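3. Materials and procedure

3.1 The photo blogs

The study follows four travel photo blogs over one season. All four publish one photograph per post, with a text of one to five paragraphs under it. We chose this format because the reader meets the place in small portions, and because the writer must decide each time how much geography, history and practical advice a single photograph can carry. Layouts differ between the blogs, and in two of them photographs also stand in groups of three before the main text (Figure 2).

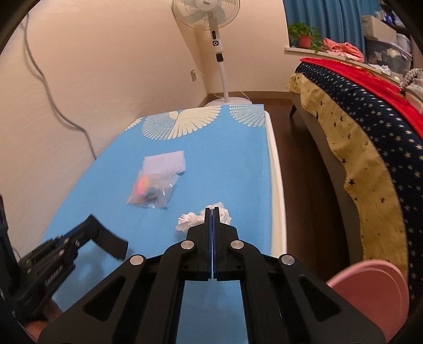
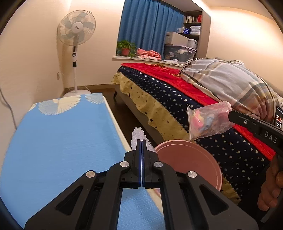
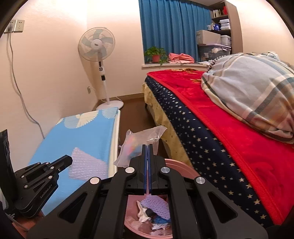
Figure 2. A group of three photographs in one indoor place, each with a black hand-held gripper in the lower center.

The blogs are called in this paper by the names that their authors use for them: Wollow, Fotico, Østergaard and Drundix. Wollow and Fotico are written by people who travel for several months and post while they are on the road. Østergaard is written from home, after the trip is finished, and its posts come in an order that has little to do with the route. Drundix mixes the two ways of working. Its author posts short notes during the trip and returns to some of the same places in longer posts in the winter.

From these blogs we collected 116 posts. A post was included when it had at least one photograph and named at least one place that can be found on an ordinary map. Posts that only announced a change in the site, or asked readers for advice on a new lens or a bag, were left out. We also left out 26 posts that repeated an older text with a new photograph, and these are not part of the 116. Repeated posts would make some place names look more frequent than they are, and in Wollow this effect would be strong, as its author likes to return to the same harbor town in every season.

3.2 Coding of place names

Each post was read twice by the author of this paper, with a pause of some weeks between the two readings. In the first reading we marked every name of a place, from the name of a country down to the name of a street or a single rock. In the second reading we marked how the name was explained to the reader. We used four codes. A name can be left without explanation. It can be placed inside a larger unit ("a village in the northern valley"). It can be placed by distance or travel time from a known town. Or it can be explained by its history, for example by an older name which is still heard among local people.

The last code gave us the most difficulty. Writers of travel blogs often give an older name and a present name together, and it is not always clear which one they want the reader to use. In Østergaard the older name usually comes first and the present one stands in parentheses. In Fotico it is the opposite. We decided to count both cases under the same code, but we kept a note of the order, and we return to it in Section 4.

Links to maps were coded separately. A link is not an explanation in words, yet it does part of the same work, and a writer who gives a link may feel free to say less. For this reason a name with a link and no other explanation was coded as "without explanation, linked" and was kept apart from names that had nothing at all.

When the two readings did not agree, the post was read a third time. This happened in 35 posts. Most of the disagreements were about travel time. A sentence such as "we reached it before lunch" tells the reader something about distance, but only if the reader knows where the day began. After the third reading we accepted such sentences as a placing by travel time only when the starting point was named in the same post.

3.3 The relation between text and photograph

Our second question was how closely the text stays with its photograph. We had expected that a short post would speak mainly of what is shown, and that a longer one would move away from it. To test this, each paragraph was given one of three values: on the photograph, on the place in general, or on something else. The third value covers food, weather, prices, the bus that did not come, and long remarks about earlier trips.

The expectation was only partly right. In the short notes of Drundix the text often does not mention the photograph at all. The writer reports the day, and the photograph stands by itself above the report. In the longer winter posts of the same blog the photograph comes back into the text, often in the last paragraph, when the writer explains where they stood and why they waited for the light. We found 40 posts in the whole collection in which no paragraph was coded as on the photograph. They are spread over all four blogs, and they are not weaker posts than the others. Several of them give a better idea of the place than posts that stay with the photograph from beginning to end.

A difficulty of a practical kind should be mentioned. Some writers speak of a place and a photograph in the same sentence, and then the paragraph can be coded in two ways. "The towers turn pink for a few minutes in the evening" can be read as a remark on the picture, or as advice for the visitor. We coded by the tense and by the words around it. Present tense with no mention of the camera, the light on that day or the position of the writer was taken as a remark on the place.

3.4 Limits of the material

The collection is small, and all four blogs are written in English by people for whom English may or may not be the first language. We did not ask them. Three of the four cover mostly dry highland regions and old towns built of stone, and the fourth, Wollow, covers mostly coasts. It is possible that coastal towns ask for less explanation — a reader can imagine a harbor more easily than a plateau — and that some differences we describe as habits of a writer are in fact differences between landscapes.

Comments by readers were not coded. In Fotico they are numerous, and they sometimes correct the spelling of a name or move a village to the other side of a river. Where the author changed the post after such a correction, we used the changed text. Posts that were edited after June were used in the form they had when we first saved them.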